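Bench rules, second go

Zuster newsletter, February 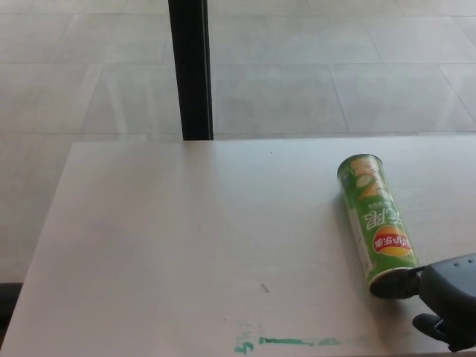
The bench rules have been rewritten and the new sheet goes live at the end of the month. Short version first for those reading on the bus: clean surface, agreed objects, one start position, stop button within reach, log before you leave. Long version below. Vaughn Lyons did most of the drafting, I did the arguing. On objects, the rule now covers how a thing lies as well as what it is. A crisp tube on its side at an angle, end cap towards the gripper, is a different trial from the same tube standing up, and the log has to say so. Write which way the print faces too. With the green Lay's tube the lettering is upside down from the camera, and if the log only says "tube, lying" then whoever repeats it will have it the right way up and wonder why the numbers moved. Same goes for the surface. A teal smear near the front edge counts as a mark. Either it comes off before the first trial or it goes in the notes, and it stays put for the whole set.

Why bother. Last autumn we went back through 375 logged trials from the Hatolov work and 166 of them couldn't be repeated from the notes. Not failed trials, some were very good. Just no way of telling what had been on the table or which end the gripper came in from. Gus Schumacher read a batch out loud at the Figueroa meeting and it was a long afternoon. "Object in usual place" came up a lot. Whose usual.

So, the changes.

Surface. Wipe down at the start of each set, not between trials. If something gets dropped or spilt mid set, close the set and open a new one. Small specks and fibres matter more than you'd think to the vision side, less to the grip side, so if you're only doing grip work a note is enough.

Objects. Everything comes from the shared shelf list, now at 200 items. If you bring in your own it needs a tag and a weight before it goes anywhere near the gripper. Packaging that has been dented gets retired from the list, or relisted under a new number. Please dont swap a dented one for a fresh one and keep the old number. That was the single biggest argument and it's settled.

Contact. This one is new. Log the first touch, where on the object and with which finger. Upper finger on the end cap, lower finger clear, that sort of thing. Three or four words will do. The Trullmont people have done it this way for a while and their notes are much easier to pick up cold.

Pushing. A push is not a failed grasp. If the plan was to grasp and the object slid, that's a failed grasp. If the plan was to push, it's a push. Decide before you start and write it down before you start. There is a tick box for it on the new sheet, top right.

People. Hands out of the work area while the arm is live, even for straightening an object by a finger's width. Pause, move, resume. The pause gets logged. No telling off for pauses, we'd much rather see them. Anyone standing by the bench who isn't running it stays behind the floor line, and yes that includes visitors and yes that includes Gus.

Stop button. Checked at the start of every session and after any change of gripper. Initial the sheet. A session with no initials doesn't go in the results, however tidy the rest of it is.

Old logs. Leave them as they are. No filling gaps from memory. If you really do know what was on the table, add a dated note underneath and sign it.

We tried the sheet on 21 short sessions before printing it. Main complaint was the box for object angle, too small, now wider. Second complaint was the word "orientation", which has gone. It says "which way up" now. Filling it in takes nearly no time once you've done a few, the first couple are slow.

Still open: what to do about shiny packaging under the new lights, and wether lids and caps should be listed as separate items. Vaughn wants them separate. Send views to either of us before the sheet goes to print, by 4pm on the last working day. Paper copies will be in the tray by the door and the old yellow sheets can go in the recycling.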